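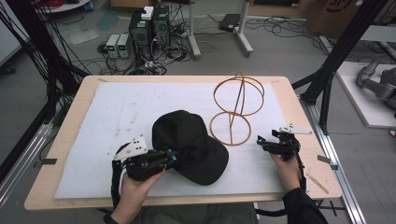
Black cap and wire stand on the work table.

Ustis opened its doors for an afternoon in February and I went along with my neighbour, Jintana Bunnag, who sells hats at the markets and wanted to see how other people store and display them. The company makes stands and hooks for caps, scarves and bags. It has been in the same building on the edge of town for years and I had driven past it plenty of times without knowing what was inside.

We signed in at the front counter and were given visitor number 166. The tour was led by Kastriot Dimitrov, who looks after the sample room. He took us through the store first. The shelves there hold 678 samples, going back to the first wooden ones, which were heavy and tended to tip over. The newer range is called Hemmin and is mostly wire.

A wire stand with two rings was the one I liked best. It is a copper colour and very light to look at, with one ring like an open globe and a flatter one down at the bottom. Jintana liked that you can see through it. On a market table, solid stands hide whatever is behind them, and she loses half her display that way.

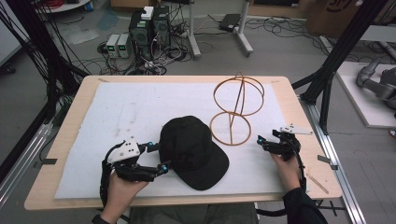

Caps and how to keep them

Kastriot had a fair bit to say about caps. He doesn't like them stacked more than a few deep, and he doesn't like them hung from the strap at the back for months at a time. For a short while, crown up on a flat surface is fine. For longer, he puts them over something round. He brushes dark ones before they go on display, always in the same direction, and uses a damp cloth on the brim. Jintana asked about steaming and he said to keep it light and let the cap dry on a form.

Black fabric is a nuisance for anyone who sells it. Every bit of lint shows and so does every fingermark. A white surface underneath helps you see the shape of the thing, but it gets grubby fast, and Jintana has given up on white tablecloths for that reason.

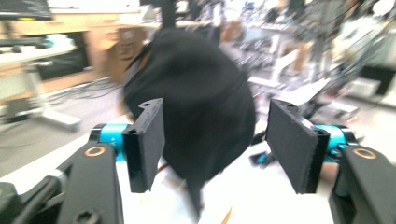 She uses a grey one now and shakes it out at lunch. Kastriot thought that was sensible.

We finished in the small shop by the entrance. The Vavel hooks were marked down and I bought a set for the hall cupboard. Jintana asked about a bulk price on the wire stands, but the minimum order is 200, too many for one stall. She took a catalogue home and is going to ask the other sellers if they want to split an order.

Parking is at the side of the building, and tea and biscuits were free.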